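One Cell, One Loom: How I Finally Made Peace With My Wiring

Anyone who works with power supplies knows the box I mean.

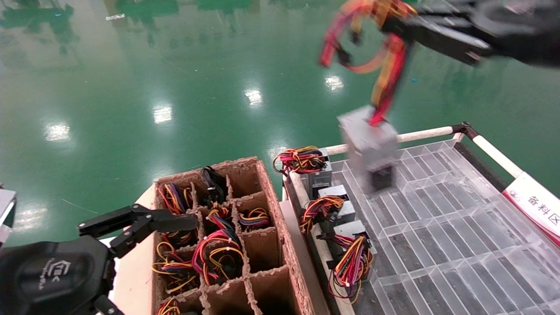
What's the best way to store wire harnesses so they don't tangle?

Give each one its own compartment. Coil it loosely, tuck the connector end where you can find it, and put it in a divided cardboard box with cells big enough that you never have to push.

I could stop right there, but I've been wanting to write this post since April and I have a lot more to say about cardboard!

Some background for the newer readers. I do small batch assembly and repair, mostly power supply units and the control boxes they go into, and for years my wiring lived in one deep plastic tub. You know how it goes. You reach in for a short red and blue lead and up comes the whole nest, like spaghetti on a fork, with somebody else's connector hooked through the middle of it. I used to plan for that. I'd set the tub on the bench at seven in the morning and spend the first part of the job just shaking things apart, and I thought of it as part of the work, the way sweeping is.

Then I spent a week helping out at Flildale, where they build the Tradis units, and Inmaculada Carretero put a divided box in front of me. Plain brown corrugated, cardboard dividers slotted together into a grid, one harness to a cell. I think I laughed, it looked like something glasses get shipped in. By lunch I was in love with it. You see the purple one, you take the purple one, and nothing else comes along for the ride.

So I came home and rebuilt my whole wiring corner around the idea, and it's still the best thing I've done to the workshop in ages (yes, better than the lamp).

Picking the box

Go and look at what you already have before you buy anything. Wine cartons, glassware cartons, the inserts from jars, all of these come with dividers that are nearly right. Mine is a carton that used to hold preserving jars, and I got two more from the grocer near the Palacios roundabout just by asking.

Square cells are nicer than long ones. A coil is round, so in a long cell it slides down to one end and leaves a gap, and then you put something small in the gap, and now you're sharing again. Cell size matters more than I expected. You want to be able to get your thumb and two fingers down beside the coil. My first attempt had lovely tight little cells and everything fit beautifully until I tried to take something out, and then the divider came up with it.

Low walls are good too. I trimmed mine down with a long knife and a steel ruler so the tops of the coils show over the edge. If you trim, take the dividers out first and do them one at a time, flat on the bench. I tried it with the grid still assembled and ended up with a skyline.

If your dividers are floppy, run a strip of paper tape along the top edge of each one and fold it over. It stiffens them up a treat, and it also stops the raw corrugated edge from shedding those little brown crumbs. I really don't want crumbs in a connector.

Coiling

I was taught to wrap cable around my elbow and I had to unteach myself. Harnesses with a lot of thin wires don't like it. They come off with a twist in every turn, and the moment you let go they spring open and grab whatever's nearby.

Now I hold the connector in my left hand, let the rest hang, and fold it up in easy loops about the size of my palm, letting each loop lie the way it wants to. If it wants to make a figure eight, fine, I let it. Then the whole thing goes into the cell with the connector on top. For stiff black cable I don't really coil at all, I bend it once and stand it up with the plug in the air. It looks like a periscope and it's very easy to grab.

No ties! I know some of you will disagree. Iñaki Manzano wrote me a long and very friendly message about hook and loop straps, and he's right that they're wonderful on anything you carry around in a bag. In a cell they're one more thing to undo, and I kept finding them on the floor. The cardboard does the holding. For long-term storage in a drawer I still use them.

Sorting by color, or not

This is where I changed my mind twice. First I sorted by color, all the yellow and red together down one side, everything with blue in it down the other, and it was gorgeous and completely useless. Half of my harnesses have red and yellow in them somewhere. I'd be standing there with a mostly-red-and-some-black one wondering which neighborhood it belonged in.

Then I sorted by length, which is sensible, but you can't see length in a coil.

What I do now is sort by where it goes in the build. The first one I need sits top left, then I work across and down like reading a page. When I'm building to order I fill the box the evening before, with a cup of tea and the radio on, and it's turned into a part of the day I look forward to. In the morning I just read my way across. And when I get a phone call halfway through, the empty cells tell me where I stopped. I can't tell you how many times that has saved me.

An empty cell is allowed to stay empty, by the way. It took me a while to get comfortable with that. I kept wanting to drop a handful of screws in there, or my pencil, or a sandwich. Leave it alone and the box stays readable.

The power supplies themselves

The boxy metal units don't go in with the wiring. They're heavy and they have corners, and one of them will flatten a cardboard grid in no time. I keep mine in a shallow tray next to the box, with the wires coming out of the top.

And please be kind to those wires. The bunch that comes out of a power supply unit is so tempting as a handle, it's right there, it's the first thing your hand meets. Lift by the metal body. I bring one hand in from the side and let the wires flop where they like, and if they've looped around my wrist I stop and unloop them before I set anything down. I broke a crimp once by being in a hurry about it and spent the rest of the afternoon hunting for the fault in all the wrong places.

All of this is for new or fully disconnected units, of course. Anything that has been plugged in gets unplugged and left to sit before I handle it, and I never open one up just to tidy it.

The surface underneath

I've gone over to a pale bench top and I won't go back. My old one was dark green, very handsome, and a dropped black screw simply vanished on it. On a light surface you see everything, including how badly you need to wipe it down, so keep a cloth handy.

Give the box a fixed spot as well. I stuck two little corners of tape down so it always goes back to the same place, tray on one side, clear space on the other. After a few days your hand knows the way and you can keep your eyes on the work.

What it holds

I did a proper stocktake when I moved everything over, mostly because I wanted to know how many boxes to beg for. I had 97 harnesses in the old tub. Of those, 31 were damaged, or a type I don't build anymore, or so mysterious that I couldn't say what they'd ever been for. Into the recycling bag they went, and the rest fit into my three cartons with cells to spare. I'd have guessed that I needed twice as many boxes.

The Drekance leads got a drawer of their own, since I buy those by the bag of 1000 and no jar carton on earth is going to cope. I refill one cell from the drawer whenever it runs low, and that works fine.

A few odds and ends

Write on the dividers in pencil. I used marker the first time and then rearranged everything within the week.

Don't stack the boxes while they're full. The connectors on the bottom layer get squashed and the tops of the dividers bend over. A shelf with a bit of headroom is much better, and if you only have one shelf, a flat board across two bricks makes a second one.

If you share your bench, agree on which way round the box faces. Mine has an arrow on the side now, after an afternoon when it had been turned around and I cheerfully read it from the bottom corner up.

Cardboard wears out. Mine last a good few months before the slots go soft, and then I pull the grid, use the old pieces as a pattern for new ones, and keep the outer carton going. I know there are lovely plastic versions with adjustable walls, and somebody is going to send me a link (please do, I like looking at them). But cardboard is quiet, it doesn't scratch anything, and I can cut a new wall in the time it takes to boil the kettle.

Next up I'm tackling the heat shrink, which currently lives in a biscuit tin in no order at all. If you have a system for the really narrow sizes, leave me a comment, because mine keep unrolling and escaping under the lid.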